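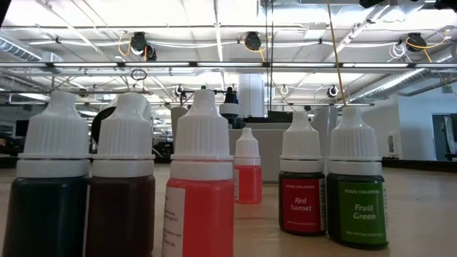

Ngan-ling Chiang wrote in to say that our last page on bench arms told people where to clamp them and how to level them, and then left out the part that matters in a shared kitchen, namely what the people standing next to the arm are supposed to do. Could we set down some house rules that a person could read before their first turn?

A fair request. What follows is written for small arms and dosing machines of the sort that pick up bottles, squeeze or tip them and put them back, working on an ordinary table where people also bake, mix icing, dye eggs or make up batches of play dough. It assumes the machine has already been set up according to its maker's manual. If anything below disagrees with the manual, follow the manual.

Tags: Kitchen & Bench / Machines at home / House rules

Before you switch on

Find the stop button and press it once with the machine powered but not moving. Check that the machine reports it as pressed. Then release it and carry on. Do this at the start of every session, including the ones where somebody else did it an hour ago.

The stop button must be within reach of the person in charge without leaning across the table. If the lead is too short, move the chair.

Mark the reach of the arm on the table. Masking tape will do, renewed when it gets tatty. Measure with the arm fully stretched and the gripper open, and include whatever it is going to carry. On our Nelgate arm the tape sits nine centimetres outside the furthest point the fingertips get to, and that has been enough. Mugs, phones, scissors and elbows stay outside the tape while the power is on.

Clear the floor on the side where you stand. Tie back hair, take off lanyards, roll loose sleeves above the elbow.

One person is in charge of the machine at a time. Say out loud who it is. The person in charge starts it, stops it and decides when anyone may put a hand inside the tape. If they go to answer the door, the machine is paused first.

Setting out small bottles

Dropper bottles of food colouring are good things to practise on, as they are light, cheap and much of a size. They are also easy to knock over, and the tall pointed caps make them top-heavy. A few habits help.

Put out only the colours the job needs. A crowded table makes more work for the machine and for you. Leave a gap between bottles wider than an open gripper finger on each side. Two bottles standing nearly touching are fine while you are sorting them by hand, but they want separating before the arm goes in for either one.

Turn the labels outward, towards whatever is reading them, be it a person or a camera. With names like Red Sunset and Fruit Green in large script there is little to argue about, but a bottle turned with its plain side forward has only its colour to go by, and dark colours in a full bottle look much like one another. Dark green and dark brown are both close to black under strip lights. If a bottle has lost its label, write the colour on a strip of tape and stick it low down, below where the fingers close.

Where you have two bottles of the same colour, number them. Finish number one before opening number two. The log (see further on) should say which was used.

Keep caps on until the machine is paused at the filling step. If your arm can't undo caps, and most can't do it well, a person takes the cap off, puts it upside down on a saucer outside the tape, and steps back before the program goes on. Caps go back on before any long move.

Wipe the outside of each bottle with a dry cloth. A smear of colouring on the plastic will end up on the gripper pads, and from the pads on everything else.

Standing a bottle on bare wood is acceptable for a dry run. For anything with the caps off, use a tray with a lip. We use the shallow Kostport trays from the hardware shop, but a baking sheet is just as good. A damp sheet of kitchen paper under each bottle stops it sliding.

Water first, colour second

Any new program is run three times before it touches food or colour. First with nothing on the table at all. Second with closed bottles. Third with open bottles filled with plain water, over an empty bowl. Only then with the real thing.

Keep the speed down for all three. On most small arms the setting is a percentage, and 30 is plenty. Many jobs in a kitchen never need more than that, and the ones that seem to are usually waiting for something else anyway, such as icing to be stirred.

Change one thing at a time. If you have moved the tray and altered the grip, go back to closed bottles.

A person watches the whole of every run until a program has gone through 16 times without a touch from anybody. After that the person may look away, but stays in the room. We do not leave machines running in an empty kitchen, whatever the packaging says.

Grip

Start soft. Close the fingers until they just hold the bottle, lift it by a finger's width, and wait. If it slips, go up one step. Soft plastic gives under pressure, and with the cap off too firm a grip will put colouring on the ceiling of whatever you are working under – or on you.

Grip the body, below the shoulder, and not the cap. The ridges on a screw cap look like a gift to a gripper, but a cap that isn't fully home will turn and the bottle will fall.

Check the pads for cuts and for hardened sugar. Replace them in pairs.

Cameras and lights

If your machine finds things by camera, make the light the same each time. Draw the same blind and use the same lamp. Pale, polished table tops throw reflections of the bottles, and some software will take the reflection for a second bottle or for the bottom of the first. A sheet of plain matt paper cures this.

Check that nothing has been left hanging into the view, a tea towel being the usual culprit.

People come into camera view as well. If your set-up records, tell everyone who uses the room, put a card by the door, and agree how long the recordings are kept. We wipe ours at the end of each session unless something went wrong. Children are not recorded without a parent having said yes beforehand.

Overhead cables should be tied up so that they cannot drop into the taped area, with slack left at every joint that turns. Run the arm through its full range by hand, power off, and look at each cable as you go.

Food and hygiene

Treat the gripper as you would a pair of hands. Pads that touch food containers are washed in hot soapy water, rinsed and dried before and after. Pads used for paint, glue or oil are kept in a separate tub with a lid and never used for food, however well they scrub up. Use two colours of pad if you can get them.

No machine part goes over an open bowl if it carries grease. Look underneath the wrist, where it tends to creep out. If you see any, stop and deal with it.

Read the colouring label for the ingredients and keep to the amount it gives. A program does not know that somebody has already put in four drops by hand. For that reason hand dosing and machine dosing are never mixed in one batch in our kitchen. Choose at the start.

When something goes wrong

Press stop first. Do not try to catch a falling bottle.

With the arm stopped, wait for the person in charge to say it is safe, then reach in. If a finger or sleeve is trapped, use the release described in your manual, and have everyone practise it once on a wooden spoon. On the Stinivow gripper it is a small lever at the side and it takes more of a push than you would expect.

Food colouring on wood should be blotted, never rubbed. Work from the outside in with cold water. What remains after two goes will mostly fade with scrubbing powder, though on an unsealed top you may have to live with it. Keep spills away from the base of the arm; if any gets in under the cover, pull the plug and leave it unplugged until it has been opened and dried.

Write it down before you restart. Nobody will remember the order of things afterwards.

The log

A cheap exercise book is enough. Each entry has the date, the person in charge, the program name, what was on the table, the speed, and anything odd. "Bottle two leaned left on pick-up, moved tray" is a good entry. "Fine" is not much use to the next person.

Ours has reached entry 278, and the commonest remark in it is that the tray had been moved. We have since drawn round it in pencil.

Putting away

Park the arm in its rest position, fingers open. Switch off at the wall, not just at the machine.

Caps tight, bottles wiped, upright in a box with dividers. Pads washed. Tape checked. Log signed.

If you lend the machine, lend the log and a copy of these rules with it, and write the program names on the inside cover. The Hung carry case has a pocket in the lid that takes an exercise book if you fold it once.

We have had two questions since about using the same rules for a bread mixer with an automatic lift. The parts on stopping, on who is in charge and on cleaning all apply. The tape needs to go further out, and the bowl must be locked before the lift is powered. Send other questions to the usual address and we will add to the page in August, when we go through all the machine pages together.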